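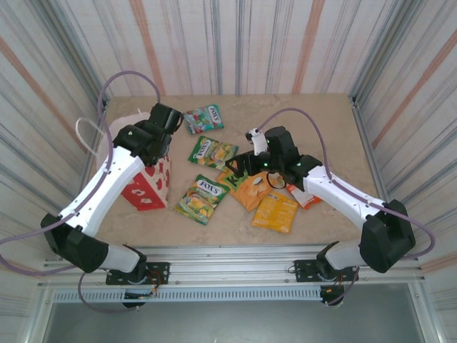
The peahen on Rotich Lane

26th October

A few people have asked for the full story of the bird, so I am writing it down while I still remember the order of things.

She showed up in June. I went out to move the car and there was a large brown bird on the roof of it. I took her for a turkey. We get turkeys in Vesthorpe, mostly on the north side near the reservoir, and I only looked twice when she turned her head and I saw the little crest and the green on her neck. She didn't move when I opened the car door. I closed it again and walked to work.

By the time I got home she had gone over to the Fernarard place, the old nursery that backs onto our yards. The greenhouses there have been shut for years and the fence is down along one side. I figured that was the end of it. The next morning she was on my porch rail, and there was a dropping the size of a golf ball on the mat.

Finding out where she came from

I started with the town animal control line. They handle dogs, and wildlife if it's sick or in somebody's attic. A healthy peahen is neither. The woman on the phone told me that peafowl count as domestic birds, the same as chickens, so if I could find the owner it was up to the owner to come get her. She suggested I put up signs, and I did. I also knocked on doors, and called the feed store, and posted on the neighborhood page, where I got a long argument over whether peacocks can fly. They can. She went up into the big maple every night at dusk, and she didn't climb there.

The feed store gave me the name of a couple out on Prollberg Road who used to keep peafowl. I drove out. They had sold all of theirs a while back and were sure she wasn't one of them. They did tell me what to feed her, and said the worst thing I could do was chase her. A peafowl that gets chased will leave, and then she is somebody else's problem or under a truck.

What she ate

Game bird feed when I put it out. Cat food when the people next door put it out. She also ate most of my lettuce, all of the marigolds, and a good many ticks and beetles, which I was happy about. She left the tomatoes alone until they were ripe and then took one bite out of each.

I had never paid much attention to how a bird goes through a day. She kept a tight schedule. Down from the maple a little after sunrise, once around the yards, then the dust bath she'd made by the Fernarard fence, then a long sit on the porch in the heat of the day. Peahens don't scream the way the males do, but she did have a honk, and she used it on the mail carrier, on the recycling truck and once on me when I came out in a hat.

Catching her

I would have let her stay. The trouble was the road. Rotich Lane gets cut-through traffic now that the bridge is down to one lane, and at the end of summer she started crossing it to get at her reflection in a parked van. She'd peck at the door panel for as long as the van was there. The owner was decent about the scratches, but I could see where it was going.

Temitope Ugwu keeps guinea fowl and ducks on 8 acres outside town, and said she'd take the bird if I could get her into a crate. It took two tries. The first time I used a dog crate with a string on the door, and she ate everything she could reach from outside and walked off. For the second I moved her feed a little closer to the garage each day until she was eating inside it, and then one evening I shut the door behind her. After that it was a matter of a bedsheet, the dark and some patience. I have a scratch on my forearm, and it's healing fine.

She was quiet the whole drive. Temitope kept her penned for the first few weeks so she'd learn that was home, and let her out last weekend. She roosts on the barn roof now, with the guineas lined up below her. They don't seem to like her much, but they stick close.

I still have most of a bag of game bird feed in the garage if anyone local wants it. It's been kept dry with the top clipped shut. Leave a comment and I'll put it out on the porch for you.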